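Belt drifts to one side after reversing direction -- tracking or pulley crown?

Posted by Oddur Sveinbjörnsson in Workshop and Small Plant

I run a flat belt conveyor in a packing room. Slider bed, crowned drive pulley, plain tail pulley, black PVC belt. Running forward it tracks fine. When I reverse it, the belt walks toward the wall side and rubs the side rail within a few minutes. It has done this since August, when I replaced the belt with one from Fiscombe. The old belt did not do it, but I rarely ran the old one in reverse.

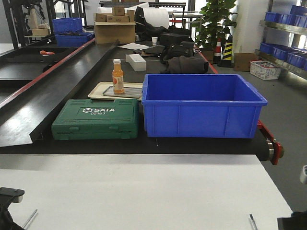

I have checked that the frame is level across both ends and measured the tail pulley against the drive pulley on both sides. The difference was 7 mm before I adjusted it and is now too small for me to read with a tape. The drift in reverse got slower but did not stop. Center distance is 905 mm on the short return section between the snub roller and the drive. Load makes no difference. Is this a splice problem, or do I need a crown on the tail as well?

valderrama_mill

Reversing belts are harder to track than one-way belts, and your tail pulley is probably the reason. A belt is steered mostly by the pulley it is running onto. Going forward, the carrying side runs onto the crowned drive and gets centered. In reverse it runs onto the plain tail, so any small misalignment there goes uncorrected.

Check the splice first. With the belt stopped and locked out, put a square against one edge and draw a line across the belt at the splice, then do the same from the other edge. If the lines do not meet, the splice is out of square and no adjustment will hold. A bad splice shows up as a side-to-side wobble once per revolution. Steady drift in one direction points to the pulleys or rollers.

If the splice is good, square the snub roller to the frame before you touch the tail again. Then adjust the tail a quarter turn at a time and let the belt make at least 8 full revolutions between changes. Get reverse acceptable, then go back and confirm forward. You will likely end up with a compromise -- slightly off center each way, clear of the rails in both.

A crowned tail is a reasonable fix if the compromise is not good enough. Ask the belt supplier for the crown height.

Nindidness

Tighten it. Mine did the same and I gave the take-up bolts a couple turns each.

ovora28

Be careful with the answer above. Too much tension flattens the effect of the crown and is hard on the bearings. Set tension so the belt does not slip under full load at start, and stop there. Also clean the pulleys. I had tape residue built up on one end of a tail pulley and it steered the belt exactly as you describe, only in reverse. Scraped it off and the drift was gone.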